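How to Buy in Bulk Without Moving Into a Warehouse

by Kiều Đào
Filed under: Household, Money, Regrets

I own more rice than I will eat before I retire. It lives under the guest bed in a lidded tub, and guests have remarked on it. I bought it the week I got my membership card at Dimitriou, the wholesale place out past the Cirnildale ring road, in a state of mind I can only compare to falling in love at an airport.

I have since calmed down and worked out a method. It takes one evening to set up and a few minutes per shopping trip after that, and it has cut what my household spends on boring things without requiring us to walk sideways down the hall. What follows assumes a normal home with normal closets. If you have a basement, you are playing on easy mode and I don't want to hear about it.

What you need

A notebook, or the back of something
A marker that writes on plastic
Masking tape
A calculator
A tape measure
One honest look at your storage space

Step 1: Find out what you use

Everyone skips this step. I skipped it, hence the rice.

Pick the household items you buy over and over: dish soap, toilet paper, coffee, canned tomatoes, cat litter, whatever your life runs on. When you open a new one, write the date on it with the marker. When it's finished, note in the book how long it lasted. Do this for two months. You don't need to track everything, and if you try you'll quit by the second bag of flour.

Dates on packages sound fussy until you see the results. I would have sworn in court that we went through a bottle of dish soap every couple of weeks. We don't. One bottle of the Zedano green stuff lasts us most of a month. Coffee, on the other hand, disappears at a rate that suggests a second family living in the walls.

Step 2: Make the short list

Go through the notebook and cross out anything that fails one of these tests.

Does it spoil before you'd finish it? Look at the date printed on the package, and then think about what happens after you open it. Ground spices and nuts are the usual offenders. Cooking oil in a big jug looks like a bargain right up to the month it starts smelling like crayons.

Do you like it every time? Snacks are dangerous here. A person can adore a cracker in a small box and hate it by the end of a large one. My husband will no longer be in the same room as a certain brand of pretzel.

Does having more of it make you use more of it? For us that means paper towels. With two rolls in the house we are thrifty people who own dishcloths. With a case of them in the closet we are royalty.

What's left is your short list. Mine has eleven things on it and has hardly changed since I wrote it. Tape it inside a kitchen cabinet, and take a picture of it with your phone so you have it at the store, where your judgment will be poor.

Step 3: Work out the unit price yourself

Shelf tags usually give a unit price, but they love to give it in different units for things sitting side by side. One tag is per ounce, its neighbor is per hundred sheets, and the one after that is per "count," a word that can mean anything. Ignore them and do the division on your phone.

Price divided by amount. Always use the same amount for the same kind of item: ounces for liquids, pounds for dry goods, square feet for anything on a roll. Write the answer next to the item on your short list, along with the store. After a few trips you'll have a small table that tells you what a good price looks like, and you'll be immune to the big yellow signs.

An example from my own book. The jumbo coffee at Dimitriou worked out to 3 cents an ounce cheaper than my regular supermarket, and the jumbo olive oil worked out to more. More! For the privilege of carrying it in both arms. Bigger is cheaper often enough that people stop checking, and I suspect the pricing department knows it.
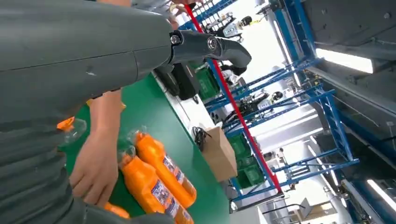
Multipacks need their own round of arithmetic. The trick is to find out what a single one costs, either on the same shelf or at your ordinary store, and multiply it up before you let the word "pack" do anything to you. Sometimes the bundle is a real discount. Sometimes it is the same price with plastic around it. Take four orange bottles held together in clear shrink wrap, like the ones in the photo: easy to grab in one hand and easy to mistake for a deal, when the wrap by itself tells you nothing about the price. Check the size printed on each label too. I have been caught by bottles sold in a bundle that turned out a little smaller than the ones sold alone, and I went home feeling as if I'd lost at cards to a child.

While you're there, look at how the bundle is meant to come apart. Shrink wrap usually gives way to a pair of scissors slid between two bottles, blade pointed away from the labels. Cardboard trays with a film over them can be kept as drawers. Those plastic collars that snap over the necks of jars need two thumbs and some language.

Step 4: Measure before you pay

Take the tape measure to every shelf you're willing to give up. Write down width, depth, and height, and be strict about height. The gap between closet shelves is always a finger's width less than the thing you want to put there.

Then set a limit for each item on the short list. I use a simple rule: no more than we'd finish in 4 months, and never more than fits in its assigned spot with the door closed. The door part matters. A closet that only shuts if you lean on it is a closet that will one day open on a visitor.

Mark the limits with masking tape right on the shelf. Tape a line, write "tomatoes stop here," and obey it. My family found this insulting for a week or so and then started ratting each other out, so I'd call it a success.

Step 5: Put the old stuff in front

Grocery stores do this and you should too. When new stock comes home, everything already on the shelf moves forward and the new goes behind. If the shelf is deep, store things in rows from front to back, one kind to a row, so you never have to move the beans to get at the soup.

Write the month on the top of anything that will sit for a while. Use the top, or whichever side faces out, because you'll be reading it while holding a flashlight in your teeth. I found a can last December with a date on the bottom, wedged behind a fondue set, and I'm choosing not to share the year.

For anything you pour or scoop, decant only what fits in your everyday container and leave the big one closed and out of reach. Big bags left open in the kitchen go stale, attract moths, and get spilled by people who were only trying to help. If moths have already moved in, throw out the open bags, wipe down the shelves, and put the survivors in jars with lids that screw.

Step 6: Keep score

Once a season, add up what you've spent on the short list and compare it with what the same amounts would have cost at your regular store. Include the membership fee. Include the gas, if the place is far. Include, if you can stand to, the things you threw away.

My first full year came out at 177 dollars saved, which was a letdown after all the lifting. Then I went through the receipts again and found 311 dollars' worth of items that weren't on the short list at all: a kayak paddle, a wall clock, several candles the size of paint cans. We don't have a kayak. The lesson I took from this was to shop with the list in my hand and my husband in the car.

There are apps that will do the adding for you. I tried one called Zotura for a while. It was perfectly good, and it sent me a cheerful little message each time I went over budget, so I went back to the notebook.

Splitting with neighbors

If your place is small, half of a big pack is often the right amount, and the other half can go next door. A few ground rules will keep you on speaking terms.

Agree on the item and the top price before anyone leaves the house.
Pay on the day it's split.
Split by sealed units where you can. Dividing a sack of sugar on a kitchen floor is a hobby for patient people.
Whoever drives picks first.

Don't split anything with someone who says "just get me whatever looks good." You'll end up with all of it.

A few things I still won't buy big

Bleach and other cleaners that lose strength as they sit. Sunscreen, for the same reason. Batteries, unless you have a drawer you can find. Vitamins, which I take with great discipline for nine days at a time. Any condiment you need a pump for. Mayonnaise, on principle.

And rice, until further notice. If you live anywhere near Cirnildale and have a clean bucket, write to me through the contact page.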